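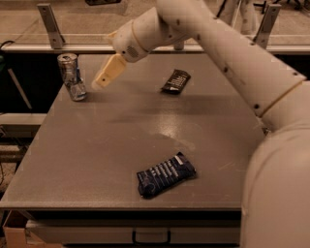
Hi, I'm Myroslav Dmytriv, and I run Prustdale, a small language school over a bakery on Maglaya Street. I teach Ukrainian and beginner Polish, plus one very noisy conversation class that starts at 7 p.m. and rarely ends when it should!

I started out teaching at my sister's kitchen table. My first student wanted to write to her grandmother in the old spelling, so we spent a whole winter on letters and recipes (I still make the beet one). Then her cousin signed up, then the cousin's boss, and my sister wanted her table back.

Classes are small and we talk from the first evening. You'll get grammar too – I love grammar, sorry – but it comes in when you need it to say something. If you miss a week, write to me and I'll send the notes. Homework is short and usually involves calling somebody or reading a menu.

We have a lending shelf with 821 books on it, mostly novels and kids' stories, and a few crime paperbacks that go out so often the covers have gone soft. Take one home for as long as you like. I'd love to have the second volume of the fairy tales back, though, if it's at your place.

New groups start in September. You don't need a test to join, just come up the stairs past the bakery and ring the top bell. The lower one belongs to the dentist, and he's very patient about it.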